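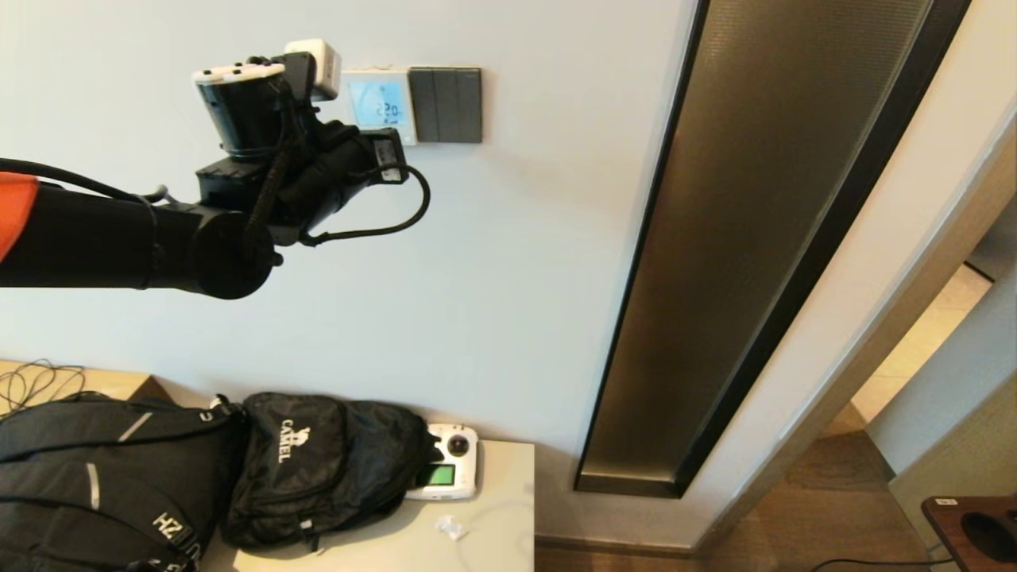 Guilan Li thinks I have been unfair to Pomow. Her message, sent after my talk in January, said that a policy trained on 2000 demonstrations and then run 497 times on real hardware deserves better than a shrug, and that most papers in this field would be glad to report a tenth of that.

She is right about most papers. I still don't believe the headline.

Pomow, for anyone who skipped the talk, is a method for teaching a robot arm to work the controls people put on walls: rocker switches, thermostats, door panels. An operator guides the arm through the motion, the cameras record, and a network learns to map what the cameras see to what the arm should do. The new part is a filtering step. The system scores its own demonstrations and throws out the ones it finds inconsistent before training begins. The authors, Siebe De Bruijn and Annelies Koster among them, say this filtering is what makes the policy hold up in rooms it has never seen.

It might be. The trouble is in how "never seen" was decided.

The test set is described as 13 rooms. Read the appendix and you find that they are all in the same Vandham building, fitted out by the same contractor, with the same family of wall plates throughout. A dark three-rocker plate sits next to a white thermostat at the same height, over and over. I have no doubt the doors and the furniture change from one room to the next. The thing the arm has to find barely changes at all. If you trained a network to look for a dark square beside a white one and head for it, I suspect you would do pretty well in that building and learn very little about switches.

When I put this to Siebe Wuyts he said that every lab tests in the building it can get into, and that asking for more is asking for money. Fine. Then say "one building" in the abstract. The word "rooms" is doing a lot of lifting in that paper, and a reader who stops at the first page will picture kitchens and hospital wards.

My second complaint is about what counts as a success. A trial passes if the fingertip makes contact with the correct rocker. Whether the light changed is left out of the score. I understand why someone would set it up that way, as contact is easy to label and a stiff rocker would drag the numbers down for reasons that have little to do with vision. But a person who wants the light on does not care that the robot touched the right spot. With three rockers side by side, pressing hard enough to flip one without catching its neighbor is the whole job.
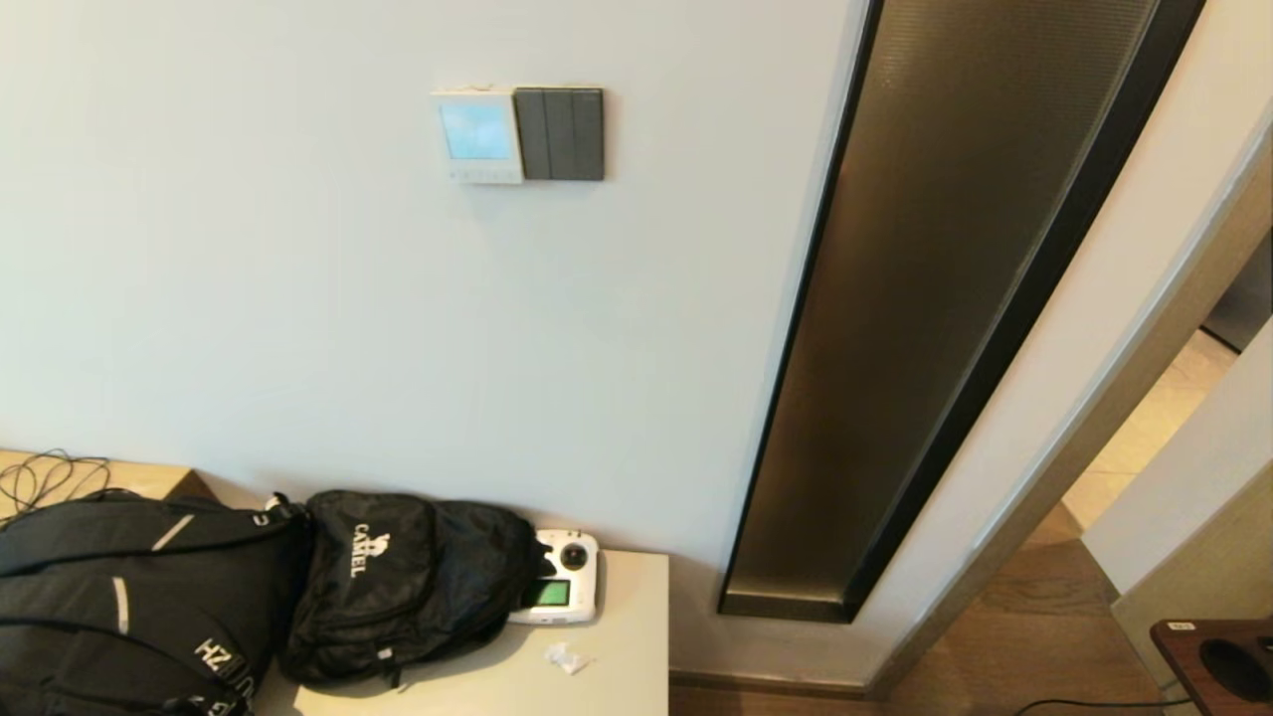 The thermostat trials are worse in this respect. The target there is a small set of controls next to a lit display, and the paper gives credit for reaching the housing. Setting a room to 20 degrees takes several correct presses and some way of knowing when to stop. None of that is attempted. I would have been happier with a handful of honest failures at the full task than with a long column of passes at touching the box.

Then there is the filter itself. Throwing out inconsistent demonstrations sounds sensible until you ask which ones get thrown out. An operator who hesitates, backs off and comes in again from a better angle is showing the robot how to recover. A filter that rewards smooth, similar motions will bin exactly those. The authors compare against training on everything, and they win. They do not compare against keeping the recoveries and dropping a random share of the rest, and I would want to see that before I credited the scoring.

Sem Vandenberghe, who helped me go through the logs that were released, is kinder about this than I am. He points out that the logs were released in the first place, with the failed trials included, and that I could only write this piece thanks to that. I accept it. Plenty of groups would have posted a highlight video and left it there.

What would change my mind is dull and fairly cheap. Take the trained policy, unchanged, to a building with different plates. The Troltent offices have old toggle switches, some of them behind filing cabinets, and Van Rooij has those wide white paddles that disappear into a white wall. Score a trial as passed when the light changes and its neighbors don't. Report the number even if it is ugly. Guilan says she will pass the suggestion on.

Last updated: January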